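Turnine : le marché couvert ferme six semaines, les étals passent rue de la Clarnarico

Commerce. Publié à 7 h 40, mis à jour à 11 h 15

Fermeture confirmée ce matin par la mairie. Le marché couvert de Turnine n'ouvrira pas ses grilles pendant 6 semaines, le temps de reprendre la charpente et une partie du réseau électrique. Les commerçants l'ont appris par courrier, certains par un simple affichage sur la porte côté parking. Peu apprécié.

En cause, un rapport du bureau d'études Clarkach remis à la fin du mois de novembre. Deux poutres à remplacer, infiltrations au-dessus des poissonniers, tableau électrique hors normes. Pas de danger immédiat, précise la mairie, mais l'assureur a demandé des travaux avant les grands froids. D'où le calendrier, en plein mois de décembre, et la colère.

« On nous enlève les fêtes », résume une crémière installée sous la halle depuis la reprise du banc de ses parents. Pour elle comme pour beaucoup, décembre pèse lourd : les commandes de chapons, les plateaux d'huîtres, les paniers garnis. Un report à janvier avait été demandé par l'association des commerçants. Refusé.

Solution retenue : un marché provisoire en plein air, rue de la Clarnarico, entre la fontaine et l'ancienne caserne. Horaires inchangés, de 7 h à 13 h. La rue sera fermée à la circulation dès 5 h les matins de marché. Stationnement interdit la veille au soir, fourrière prévue, la police municipale promet d'être souple les premiers jours. La ligne de bus 2 sera déviée par les quais, arrêt Caserne non desservi. 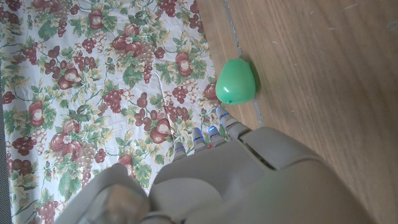
Côté emplacements, ça coince encore. La halle compte 173 mètres linéaires d'étals, la rue n'en offre pas autant. Les titulaires passent en priorité, les abonnés saisonniers seront placés selon l'ancienneté, les volants tirés au sort chaque matin à 6 h 30. Plusieurs producteurs de légumes ont déjà annoncé qu'ils iraient vendre ailleurs jusqu'à la réouverture. Un maraîcher calcule : deux heures de montage en plus, une bâche à racheter, et la pluie qui fait fuir le client.

Autre souci, le froid et l'eau. Bouchers et poissonniers ont besoin de branchements, la rue n'a que les bornes du marché de Noël. La société Nguyen, chargée de l'installation provisoire, doit poser des coffrets supplémentaires et un point d'eau près de la fontaine. Livraison promise avant le premier matin de vente. Les poissonniers attendent de voir, ils ont prévenu qu'ils ne déballeraient pas sans glace ni évacuation.

Geste de la mairie : droits de place gratuits pendant toute la durée du chantier. Insuffisant selon l'association, qui réclame aussi une indemnité pour perte de chiffre d'affaires. Le dossier sera examiné au prochain conseil municipal. L'adjointe au commerce dit être « à l'écoute » mais ne s'engage sur aucun montant. Une réunion est prévue à 18 h 30 salle des fêtes, ouverte aux commercants et aux riverains.

Les riverains, justement. Réveil au bruit des camions, sorties de garage bloquées, poubelles : une pétition circule dans les immeubles du bas de la rue. Les cafés, eux, se frottent les mains. L'un d'eux ouvrira dès 5 h 30, avec café et tartines pour les déballeurs.

Pour les clients, à retenir : les commandes de fêtes déjà passées sous la halle sont maintenues, retrait rue de la Clarnarico au stand du commerçant. Plan des emplacements affiché en mairie et à l'entrée de la halle. Le parking du marché reste accessible par le côté nord, gratuit pendant deux heures comme d'habitude. Les toilettes de la halle seront fermée, celles de la caserne prennent le relais.

Réouverture de la halle annoncée pour la fin janvier, si la météo ne retarde pas la pose des poutres.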